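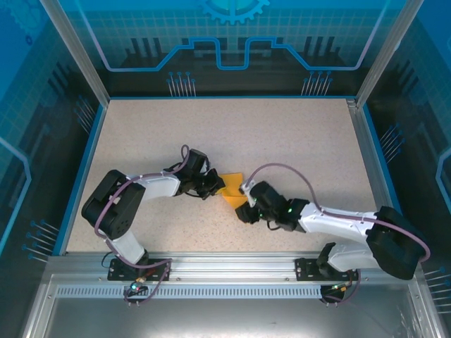 Trukport Bimanual Handling Study
Progress report, second reporting period
Prepared for the Rahimi Fund by Yolanda Arrieta, Plostthorpe Laboratory

1. Status

Work package 2 (data collection and baseline policy) is complete. Work package 3 (contact timing) started in March and is on schedule. Work package 4 has not started. Spending is within the approved budget, with a small underspend on travel that we ask to carry forward to servo replacement.

2. Method

The task is a two-arm pick of a small, folded, deformable item. Both arms are bolted to the front rail and approach the item from opposite sides. A trial counts as a success when both grippers hold the item, it clears the work surface, and it stays held for 10 seconds. Any regrasp is scored as a failure, even if the lift is later completed.

We collected 500 teleoperated demonstrations. Thirumalai Poduval reviewed all of them and removed 156, mostly for one of two faults: the operator paused for a long time before closing, or one arm pushed the item out of reach of the other. The remaining 344 were used for training. Removed episodes are kept in a separate archive and will be released with the rest.

Two policies were trained on the same data. The baseline predicts joint targets for each arm independently. The second, which we call Cunska, adds a shared timing signal that holds back the earlier arm until the other is ready to close. Network size and training schedule are identical.

3. Results

The main failure of the baseline is early closure by one arm. The item is dragged toward that arm and the second gripper closes on nothing. Cunska reduces this failure clearly in our bench trials, at the cost of a slower approach. It does not help when the item lies nearly flat, and in that condition both policies fail often. We do not regard the flat case as solved by timing alone — the fingers need an edge to close on.

Success rates are not quoted in this report. The first evaluation set used starting positions too close to those in the training data, and Poduval is rerunning it with positions drawn before each trial. The full table will be in the next report.

4. Problems

Evaluation stopped for 18 days after a wrist servo on the right arm began to lose position under load. The servo was replaced and both arms were recalibrated. Trials recorded in the week before the fault was found have been discarded.

Cable drag on the wrists remains a source of error at full extension. We have rerouted the cables twice and the effect is smaller, though still measurable.

5. Next period

Finish the repeat evaluation of both policies. Collect a further set of demonstrations with flat items only. Test a lower approach angle for the right arm. Send the draft data description to Rahimi for comment before release.

One decision is needed from the fund: whether the travel underspend may be moved to equipment.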